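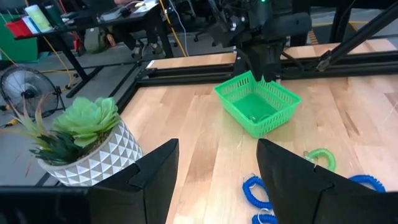
About Stotetti

Stotetti makes solid wood worktops and bench tops for workshops, school labs and commercial kitchens. The company was started by Jean Hepburn, a former millwork estimator, in a leased unit on the Utico industrial estate. It still operates from that estate, now in a larger building with its own kiln room.

What we make

All tops are edge-glued from full-length staves. We do not finger-joint staves in standard product. Lumber is received kiln-dried, re-conditioned on site and checked with a pin meter before it goes to the ripsaw. Boards outside the moisture range go back in the rack.

Panels are pressed, left to rest overnight and sanded in three passes. The last pass is done at 120 grit for oiled tops. Customers who apply their own finish can ask for a coarser surface.

Two product lines are kept in stock:

Mellow - light-toned tops for benches and desks, supplied oiled or bare.
Nkuna - thicker tops for vises and heavy fixtures, supplied with pre-drilled mounting slots.

Custom sizes are cut to drawing. The maximum panel width is 900 mm - wider tops are supplied in two sections with a routed joint and bolts. 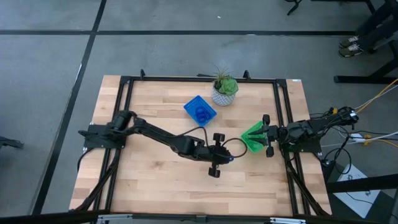
Wood top with butcher-block planks, framed in black aluminum extrusion.

Installation and movement

Wood tops change width with humidity. Our mounting hardware is slotted across the grain and fixed along it. Tops screwed down tight on all sides can cup or split, and the warranty does not cover this. An installation sheet is packed with each order and can also be requested by email.

Service

Worn tops can be returned for resurfacing. We remove as little material as the damage allows, re-oil both faces and ship the top back on the same pallet. Over 300 tops have been through this service. Orders are tracked by job number, stamped on the underside near one corner. Please quote it when you write to us.

Visits

The showroom is open by appointment. Groups from trade schools are received in May, when the press line is down for maintenance and the floor can be walked safely.

Stotetti, Unit 2374, Utico Estate
Page last revised February 6, 2020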